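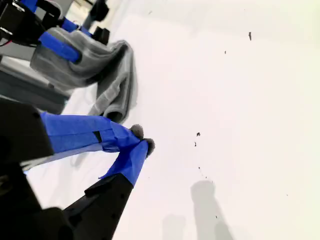

Duvberg Cloths: folding and smoothing on a white table

README for the Duvberg folder, last tidied up in March

Hello, and thank you for taking an interest in what is, when all is said and done, a folder full of cloth being folded. We have grown very fond of it. Duvberg belongs to the Cledum collection of small household jobs, and it is all about soft grey fabric on a plain white tabletop: picking up an edge, bringing it over, patting it down, and pulling out the creases when it has gone wrong (which is often, and those goes are kept in as well).

What is in the folder

There are 100 recordings, each of a single go at the job. The longest lasts about two minutes, and most are a good deal shorter. Alongside them is a plain text file called notes, with a line for each recording saying how the cloth was laid out at the start and whether we were happy with the fold at the end. Please do read the notes before you begin sorting anything, as they will save you a fair bit of squinting.

The cloth

We chose a light heather grey after trying white, which vanished into the table, and a check, which everyone found tiring to look at. Grey shows its folds kindly, with the thick parts going darker and the loose parts staying pale.
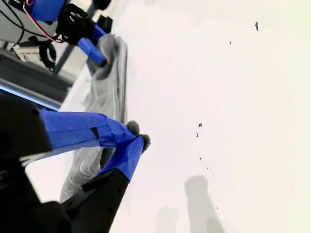

The edges have frayed a little and we have left them that way, because trimming would change the size and then none of the earlier measurements would match. Between goes the cloth is picked up and dropped again without any arranging, so you will find it in long twists, in heaps, and now and then very nearly flat by sheer luck.

How we judge a fold

A fold counts as good if the two edges meet to within a finger's width and no corner is tucked underneath. Wrinkles in the middle are forgiven. In 30 of the recordings the fold was not finished, and these are marked "part" in the notes. Do hang on to them if you can, as the halfway shapes are some of the most useful things we have.

Things to know before you use it

The table is always the same one, in the workroom at Fasthorpe, and the afternoon recordings are a touch warmer in colour than the morning ones. We never ironed the cloth. Towels and clothing live in the sister folder, Nava, which has its own README and rather more buttons.

If you spot a line in the notes that doesn't match its recording, please add a remark at the bottom of the file and leave the original wording as it is.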